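Reviews > Storage > Small Tubs and Trays

Latest Kitchen Desk Storage Workshop Readers' Letters

Bimari Small Tub in Teal: the one I keep buying
By Mohit Nigam
8/2/22

I own too many containers. There are 40 of them in the hall closet (my sister did the counting, and she was not being kind), and most of those have lids that belong to some other container. So when I tell you I've gone back for more of the Bimari small tub, please understand that I had every reason not to!

It's a shallow see-through tub with rounded corners and a lip that runs around the rim. No lid, no dividers, no clever hinge. I bought the first one in January for the drawer by the front door, where keys and dead pens go to live, and within a week I'd moved it to my desk because I liked looking at it. The color does a lot of the work. It's a clear teal, close to sea glass, and on anything white it turns pale blue-green and lets the surface glow through. 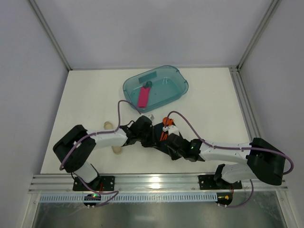
The teal tub on a white tabletop, something pink inside and plenty of room to spare.

You'll see what I mean about the color. A strong pink against that teal is ridiculous in the best way, and you can find the thing you want from across the room. My old bins were solid gray, and I used to tip them out on the bed to hunt for one eraser. With this I just look.

The depth is the other thing I love. Deep bins swallow small stuff, and then you're digging. This one is low enough that my hand goes straight in and comes straight out, with nothing scraping my knuckles on the way. Long, narrow items that are too much for the short direction sit happily on the diagonal. I keep a glue stick, a tape measure, two markers and a little pair of scissors in my desk one, and I've stopped losing the scissors.

The lip deserves its own paragraph. It's what makes the tub easy to pick up one-handed, because your fingers hook under it without any thought. It also gives you something to grab when the tub is pushed to the back of a shelf. I had a similar tray from Pumphrey for a couple of years, perfectly decent, but its sides went straight up to a thin edge and I dropped it more than once (the last time with a full load of thumbtacks, in socks, so we don't have it anymore).

Cleaning is easy. I rinse mine in the sink with dish soap and let it dry upside down. Ink wiped off with a damp cloth. I can't tell you about the dishwasher, as I haven't been brave enough to try it with the ones I like best.

Now the grumbles, and there are a few. It's light, so if you load up one end and then bump it, it'll slide on a slick table. I put felt dots under my desk tub and that fixed it.

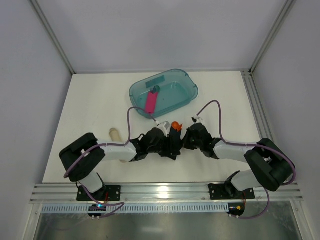 The open top is going to bother some people too. Dust gets in. If you're storing things you only touch twice a year, buy something with a lid. Istell makes a nice lidded box in a similar size, and I use those for holiday candles and spare batteries. The Bimari is for the stuff you reach for every day, and for that I'd much sooner skip the lid.

I also wish they stacked better. Empty, they nest inside each other and take up hardly any space. Full, you can't pile them at all without squashing what's in the bottom one. I've got 8 going at the moment, spread over the desk, the bathroom shelf and the sewing table, and I would happily pay a bit extra for a flat cover that turned them into a tower.

And the color range is small. I'd have loved a yellow. The clear version looks fine but it's a bit like a takeout box, so if you're choosing, go teal.

Who's it for? Anybody with a drawer full of loose bits, for a start. Kids' craft tables, definitely; my nephew sorts his crayons into one and puts it back on the shelf himself, a thing I never expected to type. I've given a pair as a housewarming present with soap and a hand towel tucked inside, and got a very happy text the same night.

Ratings: looks, full marks. Everyday use, full marks. Stacking, poor. I'm trying the larger Itus tray next, the one with handles, and I'll post about it once it's had a couple of months in the kitchen.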